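Re: [homestudy] Does a fixed desk routine really help?

From: Leonie Fuchs
To: homestudy list
Date: Sep 19, 2019

Svenja Steinbach wrote:
> I finally finished the Clenemen desk course and I can't recommend it
> enough. One desk, one chair, the same start time every day, nothing on
> the desk you don't need. They say 99 percent of people who stick with it
> for 28 days keep the habit. I'm on day 28 and I've never gotten so much
> reading done. My desk is the plain Kettler one and it has changed how I
> work. Has anyone else tried it?

Svenja, I'm glad the reading is going well, and I don't want to talk you out of anything that gets you to sit down with a book. But I have trouble with that number, and with a few other things in the course.

Start with the 99 percent. Of which people? If you only count the ones who "stick with it" for 28 days, you've already thrown out everyone who quit in the first week. Those are the people I'd like to hear from. I wrote to Clenemen and asked how many signed up and how many made it to the end. I got a friendly reply with a discount code in it.

Then there's the 28 days. I've seen the same promise made for cold showers, flossing and learning Portuguese. I kept a study diary for more than 6 years while I was working toward my translator's exam, and I went back through it last weekend. There are stretches of a month or two where I never missed a morning. Then somebody got sick, or we went to my sister's in December, and it was gone, and I had to build it up again from nothing. A month felt like a habit while I was in it. It didn't hold up like one.

The part about clearing the desk I'm halfway willing to accept. I do read better when the mail isn't sitting next to my elbow. But the course treats wood and wall color and lamp shape as if they were medicine. Lesson 8 spends most of its time on "warm surfaces calm the reader." Calm compared to what? My best year of studying was done at a gray folding table in a laundry room with a dryer running.

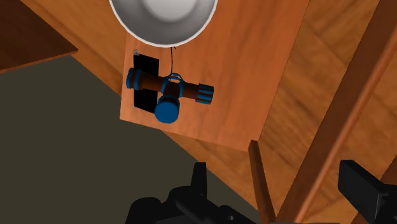

White lamp shade against a wood-grain panel.

It's a nice enough shade. I'd still want to know what kind of bulb goes in it before I'd say anything about reading under it. If your eyes hurt at night, get a brighter bulb or move the lamp closer to the page. You can try both this evening for the price of a bulb, and the course takes two lessons to get around to it.

I also don't buy the rule that you should never study anywhere else. The course says the desk becomes a "signal," and that reading on the couch weakens it. Maybe so. But anyone with kids or a night shift reads where they can, and telling them they're spoiling the signal seems like a good way to get them to quit. When I could only study at one spot, I had a ready excuse every time the spot was taken.

Since Svenja mentioned it, I asked Ecaterina what she thought of the course's advice on clocks (keep one in sight, look at it only at the start and end). She answered off-list and said I could pass it on.
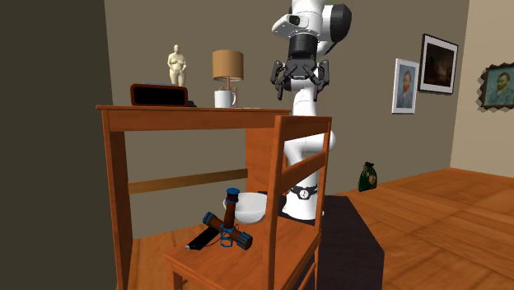

Ecaterina Coman
Evening class tutor

"I've taught adults for a long time and I have never seen anyone look at a clock only twice. If it's on the desk, they look at it. Some of my students like that and some get nervous. I tell the nervous ones to put it behind them or use a kitchen timer. I wouldn't pay anybody to tell me this. What I do see is that people who know what page they're starting on get going faster than people who sit down and then decide. So write the page number on a slip of paper the night before. It's boring advice but it costs nothing."

That matches my diary pretty well. The good weeks nearly all have the next day's pages written at the bottom of the entry. The bad weeks have a lot of sentences beginning with "tomorrow I will."

On furniture, Wolfram asked last month whether the Nutach chair is worth the money. I sat in one at the store for as long as the salesman could stand it. It's fine. So is a kitchen chair with a folded towel on it, at least for an hour, and after an hour you should get up anyway. The Florier one that Britta Oltmanns has may be better for a bad back, but she'd have to tell you that herself. 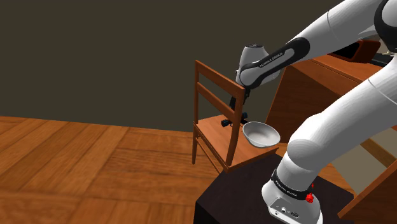
What I'd like to ask the list

1. Did anybody here start the course and drop it? Which week, and what happened?

2. If you finished, are you still doing it now? I mean the same desk and the same hour, the way they lay it out.

3. Svenja, would you write again in December? If you're still at it by then I'll say so here, and I'll mean it. I'd just like to see what happens after day 28, when there isn't a box to check.

Leonie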